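Home | Reviews | Benches | Storage | Contact

Postenix two-tier bench shelf, yellow

Reading time: 3 min

The Postenix is a stepped shelf for small-parts assembly. The upper level takes trays. The lower level is recessed and meant for components that get picked one at a time. I bought it from Sleiman for 147 dollars, trays not included, and have used it since January at the Kastville shop.

Assembly took 19 minutes with the supplied hex key. The bolt holes lined up. One foot needed shimming, and the instructions skip the leveling step entirely.

Black trays on the upper level, small parts on the lower one.

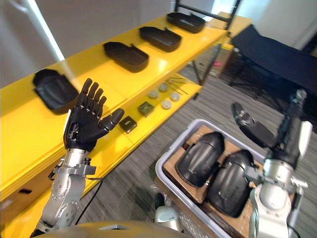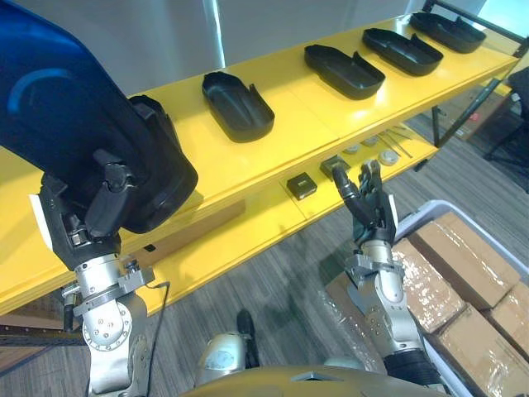 Depth is the main thing to check before ordering. Shallow trays sit flat on the upper level and slide without catching. Deeper bins would block the reach to the lower tier, and I would not use them. The bright yellow finish gives good contrast with black parts. It also shows grease, and solvent wipes dull it slightly after about 100 cleanings.

The lower tier has no dividers. Round caps drift into each other there, and small boxes get nudged back when a hand comes in from the front. A strip of rubber matting fixes most of this – Postenix should include one.

The Prullalach equivalent costs less and has a raised front edge, but its tiers are closer together and my knuckles hit the upper one.

Rating: 3 out of 5. I would buy it again at a lower price, with the mat.

Reviews | Benches | Next article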